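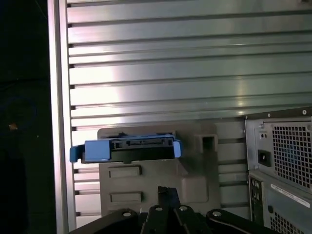 05/04/2018 — Musero teardown kit, bench notes

Back on the trial kit from Musero today, with Morven Tennant on the laptop and me hovering and fussing. The loan runs out in November so there's no great panic, but Laing want a yes or no well before then and so far I've written down nothing but grumbles!

The good first. Setting up took 14 minutes from cold, and the wrist camera view is much clearer than the one on the Jular we had in last year. The blue drive caddies are what I most wanted to see it cope with, as they're the fiddly bit of every desktop job we get.

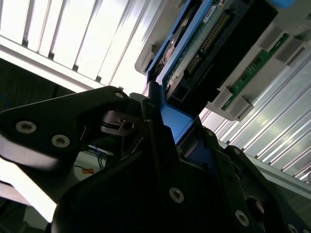
Grip force is still set in the menus by a plain number with no units (why?). I settled on 461 for the plastic parts and Morven wants to go lower. We'll try hers next — she's usually right about plastic.

Price as quoted is £1,712 for the gripper and camera, with the software on top as a yearly thing. Ronaldo Rivera says Savero do something close with the software thrown in, so I've asked him to dig out their sheet. 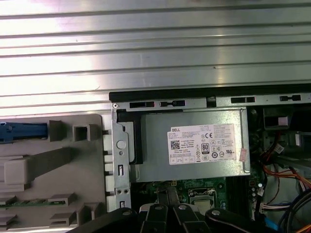 Cables are my real worry. The manual has 4 pages on screws and one paragraph on wiring, and wiring is where our time goes. I want a proper answer from Musero on SATA plugs before I sign anything, and a price for spare fingertips too.

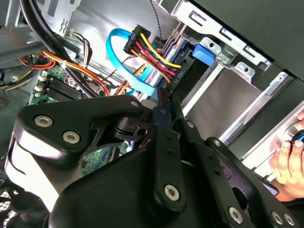

To do

Morven: rerun the caddy job at the lower setting, save the logs
Ronaldo: Savero sheet
Me: ring Musero about plugs and fingertips, then write to Laing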